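Why Do Far Things Look Small?
Last updated: Sunday, July 9, 2023
28 shares | 2 comments

Have you ever stood at the window and covered a whole bus with your thumb? Your thumb is much smaller than a bus. Still, if you close one eye and hold the thumb up, the bus is gone. How can a small thumb hide such a big thing?

The answer is in the way your eyes work. To see something, your eye needs light that comes from it. Light from the top of the bus comes into your eye, and light from the bottom of the bus comes in too. Between these two lines of light there is a space, like the opening of a pair of scissors. We call this opening an angle.

When the bus is near, the scissors are wide open. When the bus drives away, the scissors close little by little. The bus did not shrink – only the angle became smaller. Your thumb is very near to your eye, so its angle is big enough to hide the bus.

Try it at home

You need a friend, a ruler and a long hallway. Ask your friend to stand two big steps away from you. Hold the ruler in front of you with a straight arm, close one eye, and measure how tall your friend looks on the ruler. Now your friend walks to four big steps away. Measure again. The second number should be close to half of the first one. At eight steps it becomes half again.

Do not bend your arm during the measuring! If the ruler comes nearer to your eye, your numbers will be wrong.

Lines that seem to meet

Maybe you have looked down a long, straight road and seen how its two sides come together far away. The road is equally wide everywhere, otherwise the trucks would have a big problem. But the far part of the road makes a small angle in your eye, so its two sides look close together. The place where they seem to touch is called the vanishing point.

Painters use this. If a painter wants to show a deep street on flat paper, she draws a small dot for the vanishing point and lets the edges of the houses run toward it. The windows get smaller near the dot. Your brain sees the picture and says: this street is long.

In our town, Desudham, there is a straight road from the bridge to the old Obeidat mill. It is 603 meters long. My neighbor Leen Akl drew it for her school in October, and first she made all the trees the same size. It looked like a fence. Then she made every next tree a little smaller, and the fence became a road.
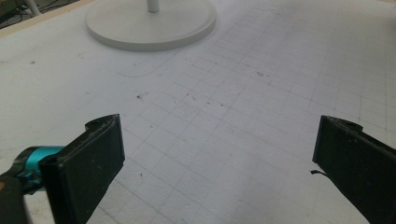
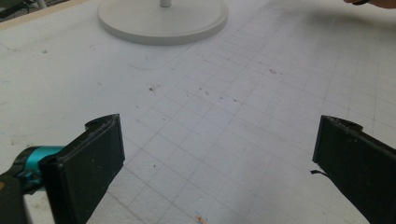
Squares are very good for learning this kind of drawing. Every child knows that the squares on a chessboard are equal, so when a far square looks smaller than a near one, we understand that it is only farther from us. You can notice it also with thin gray lines on a white table, as in the first photo, where the squares at the bottom look bigger and the ones toward the upper right look smaller and closer together. Put a sheet of squared paper on your own table, bring your eyes down almost to the paper, and then stand up slowly. From low down the squares look flat and squeezed. From straight above they look like real squares again.

What about the Moon?

The Moon is very big, but it is so far away that you can hide it with the tip of your little finger. Try it on a clear evening, with your arm straight and one eye closed. Many people think the Moon is bigger when it is near the ground. Measure it there, and measure it again when it is high in the sky. You will find almost the same size – the difference is made mostly by your brain.

Words to remember
Angle: the opening between two lines that start at the same point.
Vanishing point: the place in a picture where lines going far away seem to meet.

Written by Nisreen Qaisi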